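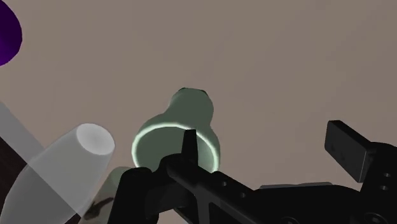
Minutes, program meeting, Valville Community Radio. Monday, September 4, 2023. The meeting opened with Natalie Ackroyd in the chair. Present: Fereshteh Sharifi, Debora Vitale, Theophilus Kwofie, Čestmír Michalík. Minutes taken by Debora Vitale. The minutes of the last meeting were accepted with one correction: the Saturday repeat of the folk hour was moved by Theophilus, and the minutes had it as Čestmír. Natalie asked for ideas for the cover color of the fall program guide. The pale sage green of the rounded, bottle-shaped object was liked by everyone except Čestmír, who wants the yellow from last year. Green was agreed, with black type. Fereshteh will tell the printer.

1. Fall schedule
Fereshteh went through the draft grid. The weekday breakfast show stays as it is. The lunchtime music hour loses its last ten minutes to a second local news bulletin. Theophilus asked if the bulletin could be recorded in the morning and played out. Fereshteh said it could on quiet days but she would like it live when council is sitting.
The late listener show, currently every second Friday, moves to Thursdays at 10 p.m. and becomes weekly. Natalie asked who covers when the host is away. Čestmír will do the first two and after that a list is needed.
Agreed: grid approved with the Thursday change. Fereshteh to send the final version to all presenters.

2. Listener messages
Debora reported 328 messages over the summer, of which 138 were song requests. The rest were mostly dedications, questions for the presenters and complaints about the signal on the Trivville side of the hill. Many arrive with no show named in the subject line and sit in the general inbox until somebody guesses.
Theophilus proposed a form on the website with a drop-down list of shows. Čestmír said older listeners will keep writing to the old address whatever we do, and it should stay open. Both were agreed. Presenters will read out the form address at the start and end of each show through the fall.

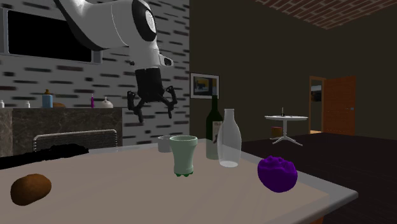
Debora will sort the general inbox by hand until the form is up. Messages older than two weeks that were never answered on air will get a short reply by email. She asked presenters to stop promising a song on a particular date unless they have checked that we have it.

3. Signal and stream
Theophilus has spoken to Netavgate, who carry the online stream. The dropouts in the evening come from our end — the encoder restarts when the studio computer runs its updates. He has moved the updates to 4 a.m. and will watch the logs. If the dropouts go on he will ask for a quote on a separate encoder.
On the Trivville complaints, an engineer's visit has been requested for January, when the mast inspection is due anyway. Natalie asked for something to be put on the website before then telling listeners there that the stream is the better choice.

4. Studio 2
The microphone arm on the guest side still slips. Čestmír has tightened it twice. A replacement costs $40 and was approved.
Headphones: one pair missing since the open day. Presenters are asked to look at home.
Food and open drinks are not allowed at the desk. This was raised in the spring as well. Natalie will write to all presenters herself this time.

5. New presenter applications
Three demos were received. The group listened to the opening of each. The gardening proposal was liked but is too long at two hours, and Fereshteh will ask for a 30-minute version. The Persian music show, with Salehi as its working title, gets a four-week trial on Sunday afternoons. The third applicant wants a sports phone-in. Theophilus pointed out that we have one phone line and it is shared with the office. Held over until the phone question is settled.

6. Any other business
Čestmír asked for the jingles to be remade, as two of them still give the old frequency. Debora has a friend with a good voice and will ask her. No budget agreed yet.
The key to the record cupboard should go back on its hook after use.

Next meeting: first Monday of next month, same room, 7 p.m. Fereshteh sends apologies in advance.
Meeting closed at 8:50 p.m.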